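Residence Kitchens: Notice to Members
10 September 2026

The refurbishment of the shared kitchens at Flumberg House, begun in January, is now complete. Members may use the kitchens on all floors, subject to the arrangements set out in this notice.

The laminate worktops have been replaced with gray speckled counters. These should be wiped with a soft cloth and mild soap. Scouring powder, bleach and descaling products must not be used on them. Hot pans are to be placed on a trivet at all times, and chopping is to be done on a board.

Small electric cooking pots are permitted in the kitchens but remain prohibited in bedrooms. Each appliance must be registered at the Skillell Street office before first use and must carry its owner's room number. Pots should stand well clear of the curtains and be unplugged after cooking. Plates and bowls left out overnight will be moved to the shelf by the door and held for 3 days.

The office received 1,633 responses to the spring survey on kitchen use. Counter space was the most frequent request, and the new layout provides 23 additional places for preparing meals across the residence.
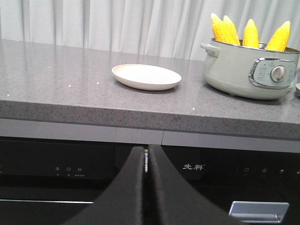

Haoran Tan writes that the counters are a great improvement but that the evening hours remain too short for anyone returning from the late shift, and asks whether the kitchens might stay open until midnight. The request will be considered at the next meeting of the House Board. Further comments on opening hours may be left in writing at the Skillell Street office.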